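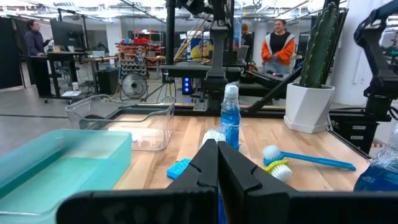 Plondar releases Rind 2 with shared planning for arms that work the same table

Home News Software Robotics Events Contact

18 Sep 2018

HOLTNESS - Plondar has released the second major version of Rind, its control and planning software for small robot arms. The main change is a single planner that handles all the arms on a table together. In the first version each arm had its own planner and waited for the others to clear a zone before it moved.

The Holtness company said the update is available now to existing license holders. New customers will be able to buy it once the installer has been reworked. Plondar gave no date for that.

Under the old scheme, a table was divided into zones on a grid. An arm had to reserve every zone it would pass through before starting a move, and it kept all of them until the move was finished. The method was safe but slow. Two arms reaching for objects near the middle of the table would often end up taking turns, even when their paths never came close to each other.

Rind 2 drops the grid. The planner now works out where each arm will be over the next short stretch of time and checks those paths against one another. If two paths come too close, it slows one arm or sends it on a longer route. A full check takes 57 milliseconds on the computer Plondar uses for testing, according to the release notes. The company said that is fast enough for picking and sorting but too slow for catching or handing over moving objects, and the notes advise against using it for either.

Much of the testing is done with ordinary household goods. The set includes dish soap, a blue sponge, cleaning brushes and clear plastic bins, laid out within reach of a two-finger gripper with a small camera near the wrist. Brushes are hard to plan for, the company said, as a long handle can swing into another arm's path once it has been lifted. Rind 2 lets the user attach a rough outline of the held object to the gripper, and the planner treats it as part of the arm until it is put down.

The outline has to be chosen from a list or typed in by hand. Plondar has an early version that estimates it from the wrist camera, but it was left out of this release after it gave poor results on anything clear. The same problem affects grasp detection. In a run of 2,184 recorded grasp attempts, see-through items made up most of the failures, the release notes say. The usual fault was a depth reading taken from the floor or tabletop behind the object.

Rind 2 deals with this in a limited way. When depth readings inside an outline disagree with those at its edge, the software marks the object as uncertain and asks for a second view from a different angle before closing the fingers. The second view adds time to each pick and can be turned off in the settings file. 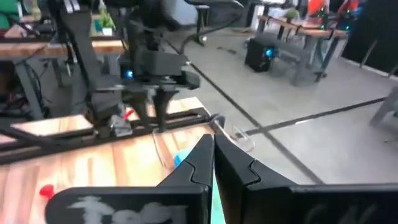
Margareta Ghiță said the second view was worth the delay for anyone handling cups or bottles, but that she would have liked to see it set for each object instead of for the whole table. She has been running a test build since March and said the shared planner was the bigger gain. Her one complaint was that when the planner slows an arm, the log does not say which other arm caused it, and finding out means replaying the whole run.

Plondar said it was aware of the gap in the log and expects to fill it in the next minor release. The replay tool itself has been rewritten. It now shows planned and measured joint positions on one timeline, with camera frames underneath, and it can jump straight to any point where the planner changed a path. Recordings made with the first version can be opened after a conversion step, but they will not show path changes, as that information was never stored.

The release also closes 281 reported issues. Many are small, such as wrong units in error messages and a settings page that lost its values when the window was resized. One is more serious. In the first version, an arm that lost its network connection during a slow move could finish the move before stopping. In Rind 2 the arm stops as soon as the connection times out. Plondar is asking all users to install that fix, and has made it available as a separate patch for those who do not want to move to the new version yet.

Durner, which supplies grippers and mounting parts, said it would ship updated model files for its two-finger line so the planner has the correct finger shapes. Users with older Durner grippers can keep their present files but should increase the safety margin around the fingertips, the company said. The setting is on the same page as the tool weight.

Existing zone layouts will not carry over. Plondar has published a guide to replacing them with keep-out areas, which can be drawn around fixed items such as rails, brackets and bins. The first version will receive fixes for another 30 weeks, after which support will be limited to the new one.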